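Re: [peer-coaching] Is a paid group program worth it?
Posted 10/15/23 by Abelardo Leiva

Hi all,

Sorry for the long gap, I've been meaning to answer this one and then my own clients got in the way. I'm quoting the original so you don't have to dig for it:

> I've been looking at the Gonditeck group coaching program for people
> going back to work after a long break. It's 24 weeks and the price is
> $3,000, or you can do the short version for $1,000. The woman I talked
> to on the phone was lovely, but I came away not really knowing what I'd
> be doing each week. She said the method was "deeply personal" and that
> I'd feel the shift early on. I've been out of work for a while to look
> after my dad and my confidence is pretty much on the floor. Has anyone
> here done it, or something like it? Am I being too suspicious?
>
> -- Orakzai

First off, no, you are not being too suspicious! I haven't done the Gonditeck program so I can't tell you it's good or bad. But I've been in two paid groups myself (one great, one I still grumble about) and I've run a small one out of my living room, so I do have opinions, as most of you know by now.

The great one was Filtlow, back when it was a tiny outfit. Before I paid a cent they sent me the plan for every session, and it was so plain it was almost boring. First call, write down what you did in your last job and what you miss about it. Second call, read it to a partner and let them ask about it. And so on. I remember thinking, is that all? But I did the homework, my partner did hers, and by the end I could talk about the gap in my resume without my voice going funny. I still have the notebook somewhere (the cover fell off).

The other one I won't name. Lots of talk about unlocking things. The calls were big, the coach did most of the talking, and if you missed one you got a recording and a cheerful email. I felt terrific for an hour after every call and then I was right back at the kitchen table, staring at the same cover letter.

So these are the things I'd ask them, Orakzai, and I'd ask in writing so you can read the answers again when you're calm:

1. What will I do between calls, and does anyone look at it? This is the big one for me. If the answer is a workbook that you mark yourself, you can get the same from the library.

2. How many people are in the group? I wouldn't go into a big one when you're feeling shaky. You want a group where somebody notices if you go quiet.

3. Who is leading it week to week? The lovely woman on the phone may be in sales, and you may never hear her voice again. Ask for a short chat with the coach who'd have your group.

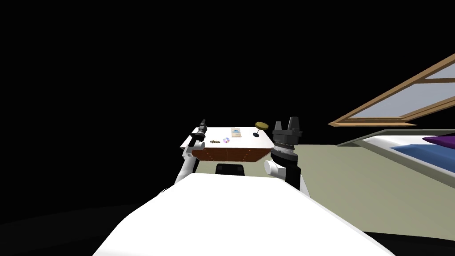 4. What happens if my dad has a bad month? You're still a caregiver, even if you're starting to look around. Can you pause? Can you move to a later group? Get the refund rules too, and read the part about how many days you have.

5. Can I talk to someone who finished? I mean a real conversation, with somebody who had a break like yours. The quotes on the web page are always from people who had a wonderful time.

On the money, I'd be inclined to start with the short version, if they'll put what you paid toward the long one later. Ask them that. And please don't put it on a card you can't clear. I did that with the bad one and the monthly bill did more damage to my confidence than the coaching ever fixed, which my sister still brings up at holidays.

One more thing and then I'll stop. You said your confidence is on the floor, and I believe you, but go back and read your own message. You noticed that you couldn't say what you'd be doing each week. You asked a clear question of a bunch of strangers. That's somebody with pretty good judgment who is tired.

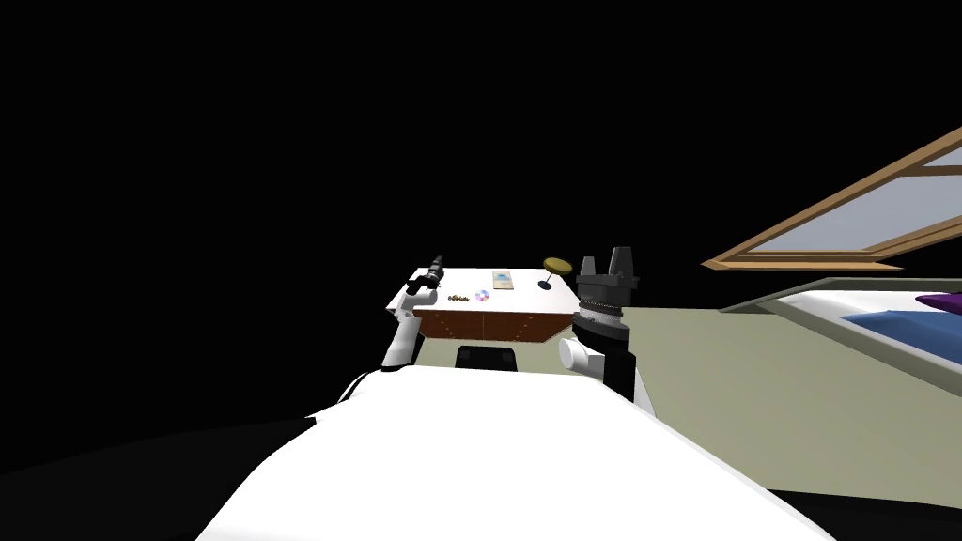 If you want something to do this week that costs nothing, try the Gindex cards. Some of you will remember them from our April swap -- it's just a stack of index cards where you write one thing you handled on each, with a date if you have it. Sorting out your dad's prescriptions goes on a card. Arguing with the insurance people goes on a card (maybe several!). Don't make it sound like a resume, just write what happened. When you've got a decent pile, spread them on the floor and see which ones go together. I've done it with clients who swore they had nothing to show for those years, and they usually run out of floor.

It also makes a coaching program work better if you do end up paying for one, because you walk in with material and you aren't spending the first month trying to remember what you're good at.

And if you'd like a practice partner in the meantime, I've got room for a short call most mornings before my first client. No charge, I like doing it, and I'd want you to push back on me the same way you should push back on them. Write to me off list and we'll find a time. If anybody else on here has been through the Gonditeck program, please do speak up, good or bad. I'd be curious about the homework side especially.

Take care of yourself, and say hi to your dad from the list.

Abelardo

Recent threads

Is a paid group program worth it?
Practice partners wanted, mornings
Gindex cards: how many is too many?
Talking about a career gap in an interview
Setting a price for your first group
When a client keeps canceling

Last updated 10 minutes ago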